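4. Evaluation of the tabletop kit

4.1 Kit and configuration

The kit under review is sold by Bromton as a complete tabletop manipulation package. The buyer receives one arm with a two-finger gripper, the controller, a mounting plate, a cable set, and a license for the teaching software. Objects and furniture are not part of the package. We ordered the standard version and paid the list price. Bromton had no part in planning the tests and did not see the results before submission.

We set the kit up at our Dotville site in December, following the printed guide. The guide assumes a bench with access from all sides. Our work area is a toy kitchen, so two steps had to be changed. First, the arm was mounted so that the gripper reaches the counter from above. Second, the cable at the wrist was given a longer loop than the guide shows, which kept it from pulling tight when the wrist turned toward the back of the counter. Neither change needed parts from outside the kit.

The teaching software was used in its default settings except for grip force, which we lowered by one step. At the default step the fingers pushed light objects sideways before closing on them. The lower step was kept for all trials reported here.

4.2 Work area and objects

We chose a toy kitchen for the same reason as Li and Derham: the counter is small, the objects are cheap to replace, and the layout can be put back by hand in a few seconds. The counter has a clear guard rail at the front and left. The rail keeps objects from falling, but it also limits how low the fingers can come in when an object lies against it. We left it in place, as a user of the kit would probably do.

The object set used in the main series has a blue block with a semicircular notch, a slotted spatula with a green handle, a small stainless-steel pan, and a folded yellow cloth. Figure 2 gives the arrangement for one trial, with the gripper open over the counter. Positions were varied between trials, and objects were allowed to touch or overlap. Trials were not thrown out for being hard.

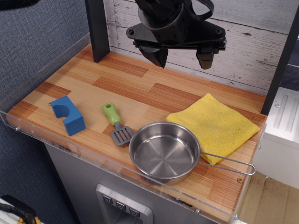

Each trial consisted of a single instruction, such as moving the block to the other side of the counter or placing the spatula in the pan. A trial was scored as a success if the object was at rest in the target area when the arm returned to its start pose. The time limit was 30 seconds. If the arm stopped on a fault, the trial was scored as a failure and the fault code was written down. One operator ran the software and another reset the counter, and they changed places at the end of each block of trials.

We planned 1000 trials. Of these, 966 were completed and scored. The rest were lost to a controller update that installed itself during the series and cleared the stored start pose. We did not repeat them, as the update also changed the version of the motion planner. All scored trials were run on the older version.

4.3 Observations

The block gave the least trouble. Its flat sides suit the fingers, and the notch mattered only when the planner chose a grasp across the open side of the curve. In those cases one finger closed on the edge of the notch and the block turned in the grip. The software has an option to mark parts of an object as areas to avoid. Marking the notch removed most of these grasps, but the marking has to be done by hand for every new object.

The spatula was harder. When the handle was clear of other objects, the arm picked it up with few problems. When the head lay close to the rim of the pan, the planner often moved toward the head and touched the pan on the way down. The kit has no force sensing in the fingers, so contact of this kind is noticed only when the motor current rises. By then the pan had usually moved.

The pan was the object on which the kit did worst. It has a polished inside surface, and the depth readings there were broken up by reflections. The thin wire handle was missing from the readings in many trials. Operators found that the best results came from teaching a grasp on the rim by hand and turning off automatic grasp selection for that object. The guide does not mention this, and we think it should.

The cloth could be lifted from almost any point, but the kit has no means of folding it again or judging how it has landed. We scored only whether it reached the target area. Trials in which the pan rested on part of the cloth were kept in the series. In many of them both objects moved together.

4.4 Support and upkeep

During the test period we sent 2 requests to Bromton's support desk. The first concerned the update described above. The reply explained how to turn off automatic updates — a setting placed under the network menu and not under the software menu, where we had looked. The second was about wear on the finger pads. Bromton sent a replacement pair under warranty, and we fitted it without taking the gripper off the wrist.

The calibration routine was run at the start of each session. It is easy to follow and needs no extra tools. Its weak point is that it reports only pass or fail, with no error value, so a slow drift cannot be followed from one session to the next. We kept our own log with a printed target taped to the counter before each session and removed before the trials began. Readers who plan to use the kit for repeated measurements will need something similar. The log sheets and fault codes are included in the supplement.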